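Home | Tips | Kitchen | Campaign Season | Contact

Last updated September 18, 2020

Running a campaign out of your kitchen

Sutrisno Gunawan is on the ballot for Presdale town council and our kitchen is the office till November. Quick notes for anyone else hosting.

Clear one surface and keep it clear. No mail, no fruit bowl. Wipe it before paper goes down, butter goes straight thru a flyer.
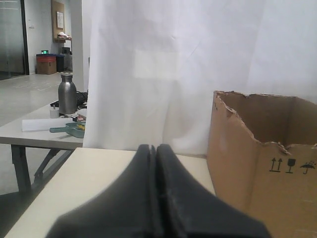
Open box at the right side of the table.

Sort by street, not by last name. Walkers go door to door. Rubber bands in bundles of 48, half bundles of 24 for the short streets off Cliveck Road. We have 2,201 doors on the list — do a few bundles each night and it's fine.

Yard signs. Rinse the wire legs, dry them, stand them in a bucket by the back door. Old towel under the bucket. Tape scratches on the floor come off with a little baking soda paste, go easy.
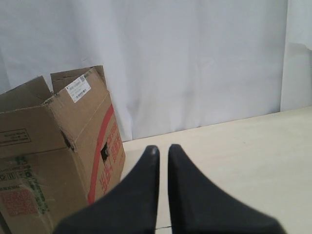

Pale tabletop, light beige.

Coffee for a crowd: make it strong, keep it in a thermos. A pot left on the burner tastes burnt by the second phone shift. Juwita Siregar brings soup on Fridays, freeze the leftovers flat in bags 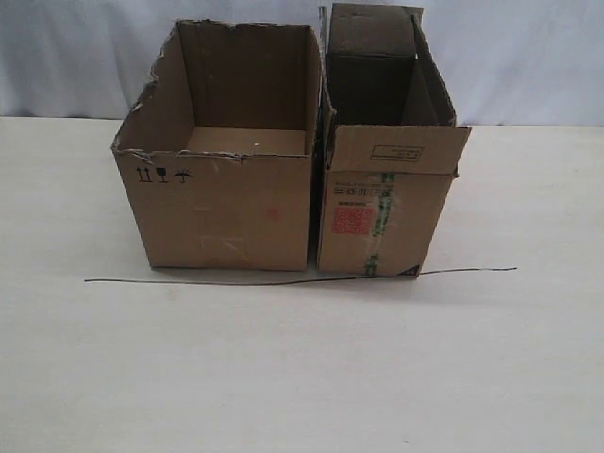
and write the date on them before they go in, marker won't stick to a frosty bag. Same marker works for the clipboards. Tie the pens on. We lost almost every pen the first weekend.

Sticker gunk on clipboards — cooking oil, wait 2 minutes, wipe, then dish soap.

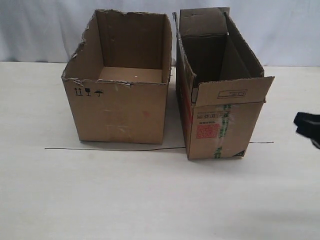

After election day

Pull your signs the next morning. Flatten cardboard dry or teh recycling truck won't take it. Keep the wire legs, Vesela Vasić wants them for the school board race in January.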